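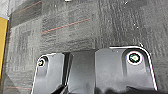
Kunum loop pile tile in dark grey with the rust-red line, laid.

Kunum Carpet Tile, Dark Grey / Rust Line
Sold by Tulteck Flooring Supplies

We stock four ranges of carpet tile and this is the one we get asked for most, usually by people who have seen it in an office and want the same. We think it is a decent tile. We also think the brochure oversells it, so please read the notes before you order.

What it is
A low, tight loop pile in mixed greys, from charcoal up to a lighter fleck, with thin rust-red lines worked into the pattern. Tiles are 50 cm square and come in boxes of 12. Backing is bitumen. Sold by the full box only.

Colour
The maker calls the line "ember". It is a rusty red that goes towards orange under some lights, and it is thin. If you are hoping for a bold stripe across the room you will be disappointed. From the doorway most people will see a grey floor. Some of the lines look fainter than others where the pile is darker, and we have had tiles sent back as faulty for this. They were not faulty and we did not refund the carriage.

Pile direction
There is a grain to it. Lay every tile with the arrows on the back pointing the same way and you get a brushed look, with lighter and darker bands. Lay them quarter-turned and the squares show up far more. The brochure says the tile can be laid "in any direction for a seamless finish". We have yet to see a seamless finish from any carpet tile, this one included, and we would ignore that page.

Does it hide dirt?
The brochure says yes. Our answer is that it depends on the dirt. Grey dust and general tread marks get lost in the mottling well enough. Small white bits do not. Paper crumbs, plaster, fluff, anything pale will sit on top and show. If the room has a hole punch in it, budget for a vacuum cleaner as well.

Wear
The card says heavy contract use and the guarantee is 9 years. Read the guarantee. It leaves out stairs, castor chairs without a mat, and any area within two metres of an outside door -- in other words, the places where carpet wears out. We have had a run of it down in our own trade counter at Posik since September and it looks fine so far, but that is not long enough to prove anything.

Fitting
Use tackifier, not full adhesive, or you will lose the one real advantage of tiles, that you can lift a bad one and drop in a spare. Buy the spares now. Dye batches vary and we cannot match an old one later, whatever the sales line tells you.

Compared with the Asante
The Asante plain grey is the cheaper tile and, to our eye, just as hard wearing. You lose the red line and the mottling. For a store room or a back corridor we would buy the Asante and keep the difference.

Price and stock
£80 per box, VAT to add. 133 boxes in stock at Posik, all one batch. Sample tiles are charged and the cost comes off your order. Collection from 7.30 am at the side gate. Opened boxes cannot be returned.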